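Replacing elastic cord on plush ring toys - cord lock keeps slipping

Hirska_bench
Posted 6th March
Restringing a batch of fuzzy ring pulls. Original cord is thin elastic, doubled, with a cord lock. Under a steady pull the lock creeps and the loop opens up. Has anyone found a cord that holds without changing the lock?

flodwood2
What diameter? Most small locks are fussy. Too thin and the spring never bites. I use 2 mm and have had no creep since May.

Hirska_bench
Measured 1.6 mm relaxed, less under tension. That may be the whole problem.

martens_k
It is the whole problem. Elastic necks down when it stretches, so the lock sees a smaller cord than the one you bought. Use non-stretch braid.

flodwood2
Disagree on the braid. If the ring gets yanked, all the load goes into the stitching at the plush. Elastic spreads it out. I would go up a size and keep the stretch.

martens_k
Then reinforce the stitching. 12 stitches through the backing, not through the pile. Pile fiber holds nothing.

Drivow
I restrung a set of 16 last year and tried both. Braid held better at the lock. Elastic was easier on the seam, but I had to tie a stopper knot behind the lock, which defeats the point of having one.

Hirska_bench
Laid the lime green one out on the bench before cutting anything. Doubled cord, small black fitting on it, and a short bit of loop curling up beside that.
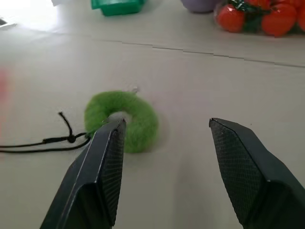
I plan to cut well away from the plush and leave a tail of around 80 mm, so I can splice if the new anchor fails. Braid on half the batch, 2 mm elastic on the rest.

flodwood2
Fine. Melt the braid ends before threading or they will fray inside the lock.

martens_k
Agreed on melting. Still say you will redo the elastic half.

Hirska_bench
Noted. Ordering both.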